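Grerkcombe Robotics Club
Bench and Gripper Safety Check, cloth folding project (working name: Skamura)
Filled in before the afternoon block, December

Marks: OK, FIX (carry on, but fix it), STOP (put the grippers down)

1. Table stable, no wobble: OK
Somebody finally took the folded bus timetable out from under the leg and adjusted the foot, as the table's makers presumably had in mind.

2. Tabletop clear of drinks, phones and snacks: OK
A first for this term. Item 2 has earned more comments than the rest of the sheet put together.

3. Grommet cap seated: OK
It pops out if you lean on it. Don't lean on it.

4. Floor rails visible and walkways agreed: FIX
We agreed the walkways. We then walked wherever we liked. Step over the rails, never on them.

5. Tape on table corners stuck down: OK
Press again at the end of the session.

6. Gripper cables checked end to end for nicks: OK
Both done by hand, plug to plug. The left one has a stiff spot near the plug. Watch it, and write it down if it gets worse.

7. Cable slack at the table edge: FIX
Enough slack to reach the far side of the cloth, not enough to lasso the operator. Sleeves and lanyards stay well away from the loops.

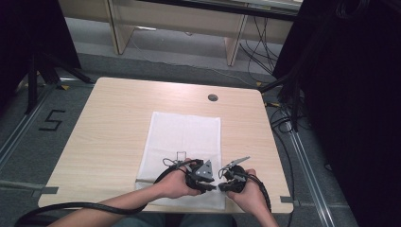 Items 6 to 8: both grippers over the cloth, left cable draped over the front edge of the table.

8. Jaws open and close freely, fingers clear: OK
Tested on cloth. Testing on a teammate is still a STOP, however willing the teammate.

9. Grippers kept from knocking together: FIX
When both hands go for the same bit of cloth, the jaws get very close. Slow down for the last part of the fold. There is no prize for speed at the Hikosthorpe meet, only for folds that look like folds.

10. Cables under the back desk tied up: FIX
Still dangling. This was also the comment last time, and I have saved myself some effort by copying it out word for word.

11. Run log open and numbered: OK
Starts at run 373. If you skip a number, leave it skipped. Do not "tidy" the log.

Result: no STOP marks, four FIX marks. Session may go ahead with 2 people at the bench, one operating and one watching cables. The watcher is not a spare operator and should not be talked into it.

To do before the next check:
Cable ties for item 10. The Ackah box on the top shelf is full of them.
Redo item 7 after the operators swap, as arm lengths vary more than this form allows for.
Print more copies of this sheet. This is the last one.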